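Stockroom catch-up, minutes
Last updated: February

Started 4:10, ran over. Ottilie Auer chairing and also taking notes, so apologies for gaps.

Last month's minutes — agreed, no changes. Label printer still not fixed. Flustov say the part is on order. Carry over.

Returns shelf. Still mixed in with new stock. Agreed returns go on the bottom shelf by the back door until the Plultow racking arrives. Nothing else on that shelf please, incl. lunch bags.

Housewares count. System says 1,461 lines live in housewares, a lot of those are old. Old lines to be closed before the spring order goes in. Anything not sold since last summer goes on a list first, don't just delete.

Scissors. Long one. Household scissors are getting packed two different ways depending on who is on shift. Some cartons packed flat, some on end, and the shop floor is complaining that the cards come out bent. Tried it both ways. On end wins if the carton is full, flat if its not. Agreed to go with that for now.

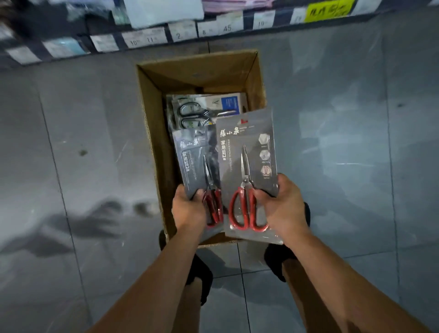
Hollenstein Stockroom Team

Packs in two sizes of card, both marked 家用剪2# with the 張小泉 name on the front. Same number on both so people are picking the wrong one. Agreed — smaller dark gray card and larger light gray card get seperate cartons, and size of card written on the outside in marker. Check the plastic window on each one before it goes in. Cracked ones to the returns shelf (see above).

Question whether red handles should be listed in the item name. Left open.

Cartons. Down to the last 200 of the plain brown ones. Reorder 2,000, same supplier, unless Urkance come back with a better price by month end. Open cartons not to be left on the tiles in front of the shelving after close, cleaners have asked twice now.

Tape guns. Three missing. If you have one at your desk bring it back.

Actions
Ottilie — carton reorder, chase Urkance on price
Ottilie — chase Flustov re printer
Late shift — re-sort scissors, mark up cartons
Early shift — list of old housewares lines
All — tape guns

AOB. Heater in the packing corner makes a noise. Turn it off at the wall, not the dial. Someone asked about swapping breaks on delivery mornings, fine if the other person agrees and its on the board.

Closed 5:05. Next one same time next month, in the back office if the front one is still full of boxes.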